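Course Handout 6: Reading a Survey Without Being Taken In

Consumer Research Methods, notes for the June session

Uldis Laur

Last time we ended on the question of why two surveys on the same kitchen product can come out with opposite answers and both get printed. I promised a worked case. The case is Wubshet, the meal box service, and the claim it put on its delivery boxes for most of a year: "Our customers cook at home more." Please read the whole handout before you open the exercise sheet. Last term half the group skipped to the table and then argued about things that are explained on the first page.

1. Start with the claim, and be rude to it

More than what? More than they used to, more than their neighbors, more than people who buy from Tilano? The sentence doesn't say. A comparison with one side missing can't be checked, and I suspect that is why it was written that way. When Wubshet was asked, the reply was that customers cooked more "since joining." Fine. That gives us a before and an after. It doesn't give us a measurement of the before, and there wasn't one. People were asked in a single questionnaire how often they cook now and how often they cooked then.

Memory is bad at this. Ask someone how many dinners they cooked in an ordinary week a year ago and they will build an answer out of what they think they were like a year ago. If they have just paid for a service that is supposed to change them, they have a reason to remember the old self as lazier.
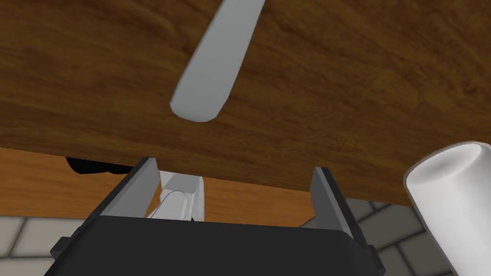

Fig. 1. Wood grain, a white utensil handle, and part of a white cylindrical object.

2. What counts as cooking

The questionnaire used the words "prepare a meal." It never defined them. In the pilot for our own class survey, one person counted toast and another refused to count anything without an onion in it. Both were sincere. A definition printed at the top of the page would have cost the company one line.

Notice too that the product itself changes the meaning of the word. A customer who used to boil pasta and didn't call it cooking now empties two packets into a pan, follows a card with five steps, and does call it cooking. The count goes up and the person is standing at the stove for the same number of minutes. I am not saying this happened. I am saying the survey can't tell us that it didn't, and a survey that can't tell those two stories apart shouldn't be on a box.

3. Who answered

The questionnaire went by email to 3,467 current customers. 549 sent it back. That is a response rate just under 16 percent, which is ordinary for email and no scandal. The trouble is the word "current." Anyone who had quit was already off the list, and people quit meal boxes for reasons that bear directly on the question: the food went bad in the fridge, they were never home, they hated chopping. Take those people out and of course the ones left over look keen.

This is survivorship, which we did in week two with the gym memberships. Same trick, different sweatpants.

Then there was the prize. Everyone who answered went into a draw for 60 dollars of store credit. Ask yourself who wants store credit from Wubshet. The person about to cancel doesn't.

4. The rival survey

Plokix ran a phone survey of 200 people for the Tilano stores and found "no change in home cooking." Some of you will like this one better because it goes against the ad. Be careful. It's a small sample, the calls went out between nine and noon, and the people who pick up a phone in the middle of the morning are a particular crowd. Tilano sells groceries and would be pleased to hear that boxes do nothing. I find the Plokix result more believable than the Wubshet one, but that is taste talking – I can't get there from the numbers.

"No change" is also a slippery finding. With a sample that size, a modest change could be sitting right there and the survey would miss it. Absence of a result gets written up as a result all the time.

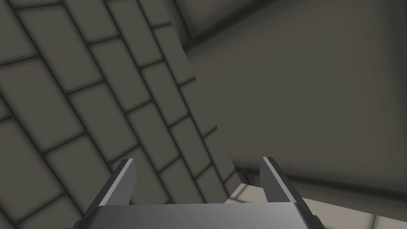 Elīna Rätsep disagrees with me on this section and asked that her objection go in the notes. Her view is that I'm too hard on small samples and too soft on bad lists: 200 people picked fairly would tell you more than every current customer Wubshet has, and students come away from my lectures thinking size is the main thing. She would move the Plokix survey to the front and spend the hour on how the phone numbers were chosen.

I take the point about lists. I'd still like to see how those numbers were chosen before I give Plokix any credit, and the report doesn't say.

5. For the exercise

The Pukier data set is on the course page. It is a food diary study, so people wrote down each evening what they had made, and it avoids the memory problem in section 1. It has problems of its own. Find them.

Write no more than two pages. State the claim in your own words first, then say what you would need to have measured to believe it. Don't tell me the sample "should have been larger" unless you can say what the larger sample would fix. Don't use the word "biased" without naming the direction. Papers that say "more research is needed" will be handed back.

Bring a printed copy. The room's projector still won't talk to laptops.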